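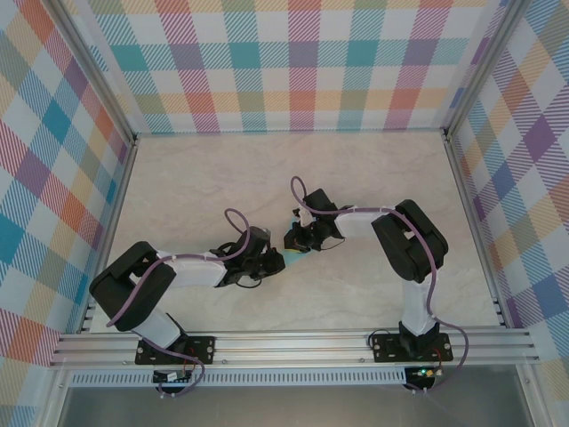 Something light blue on the marbled tabletop at Drulden

Hi, and welcome to Drulden! I'm the person behind the paper, the website and most of the emails you'll get from us. I started folding at my kitchen counter one February (it was too cold to do much else) with a pack of 3 colors and a library book I kept renewing. A few years on we have a proper studio on Coro Street, 794 square feet of it, and I still can't walk past a loose sheet without creasing it.

We teach folding and we sell paper, mostly to schools and to people who want something to do with their hands in the evening. Teal is my favorite, as anyone who has taken a class here will tell you.

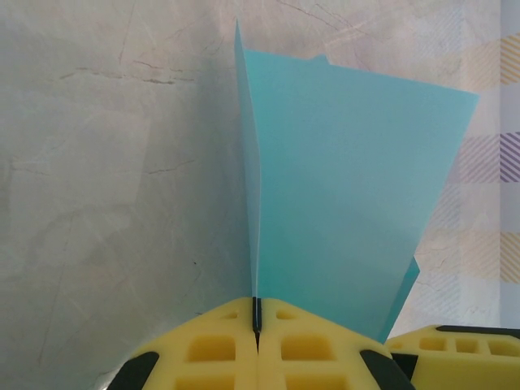 A good fold starts with a sharp crease and a point that really is a point, so we spend the whole first class on that. Go slow, press hard, open it up and look at both sides. If your flap leans a little, leave it! Mine lean too.

Beginner classes run for two hours and you don't need to bring anything. Our Dedholm sheets come in blues and greens, and the Henríquez pack is the heavier one, great for pieces that have to stand up by themselves.

Come by and fold something with us, or write if you'd like a class at your school.

Page updated 03/09/2024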